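Setting Up a Wrist View in Simulation Before You Build the Arm 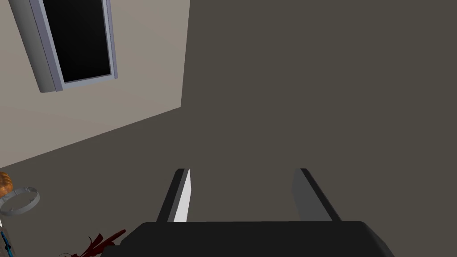
Before I cut any parts for my second desktop arm, I wanted to know how the gripper will look from its own wrist. With my first arm I put the camera where there was free space, and later the fingers covered exactly the place I needed to see. So this time I did the camera work in simulation first. It cost me two evenings, and the arm went together with much less trouble.

I build in the shared workshop in Porach, and the arm is called Dursun. The simulator is Jondent, but the steps are almost the same in any program which can attach a camera to a moving body.

What you need

– A model of your gripper, with the palm and both fingers as separate parts
– A simple room: a floor, one wall, nothing more is necessary
– A few small models in different colors and shapes
– A ruler and the data sheet of your real camera

Step 1. Make the gripper model honest

Import the palm first and check the scale. My first export was in the wrong units and the palm was as big as a car. Then add the fingers. The gripper on Dursun opens to 200 mm, so I set the same limit in the joint. Please do not skip the limits, because without them the fingers will go through the palm and the picture you get is of no use.

Give the faces of the fingers a plain gray material with some light on it. When one face is bright and the other is dark, you can quickly see how the finger is turned.

Step 2. Keep the room simple

I use a dark floor without texture and a light wall. With a strong difference between them you always know where the floor ends, also when the view is tilted. A window on the wall is useful too, as it shows you which way is up after the wrist has turned.

Step 3. Attach the camera to the wrist

Create the camera as a child of the palm, not of the last arm link. I made this mistake and the camera did not turn with the gripper. Place it behind and above the palm, looking forward along the fingers. Start with a tilt of 28 degrees down and change it in small steps.

Check these things at every step:

– Both finger tips are visible when the gripper is fully open
– Both finger tips are visible when it is fully closed
– There is free floor visible in front of the tips
– The palm does not fill more of the view than it must

A little palm at the bottom is fine. It helps you to understand the distance.

Step 4. Drop the objects

Choose objects that are not similar. A ring is good, also something round and lumpy, something long and thin, and one shape with irregular edges. Put them to one side of the gripper first, and then drive the wrist toward them slowly. Note the moment when each object disappears behind the palm or leaves the view. If it disappears before it is between the fingers, the camera is too low.

Let the physics settle before you move anything. I wait 300 simulation steps. If an object shakes or sinks into the floor, its collision shape is probably too complicated – replace it with a box or a cylinder.

Step 5. Move the numbers to the real bracket

Write down the camera position relative to the palm and draw the bracket from it. I printed mine with walls 6 mm thick, and it does not bend when the cable pulls. Leave a slot in place of one of the screw holes, so that you can correct the tilt later. The lens on a real camera is never exactly in the middle of its board.

When the bracket is mounted, bring the real arm to the same pose as in the simulator and compare the two views side by side. Small differences in the tilt you can correct in the slot. If the fingers look much wider than in the simulator, check the field of view setting. Some data sheets give the diagonal value, and the simulator may want the vertical one.

The next part will be about the cable path through the wrist. I plan it for October.

Comments (3)

benchvise_lou
The child of the palm thing got me too. I lost a whole Saturday to it. Do you model the cable as well, or just leave room?

Author
I only leave room. A soft cable made my simulation very slow.

tamsin_k
What about glossy objects? My real camera sees highlights that I don't get in the sim at all.

Related

Printed fingers for Dursun: soft pads and hard pads
Joint limits in Jondent, a short guide
A quiet power supply for the Bavthorpe controller board
How we share one workbench in Porach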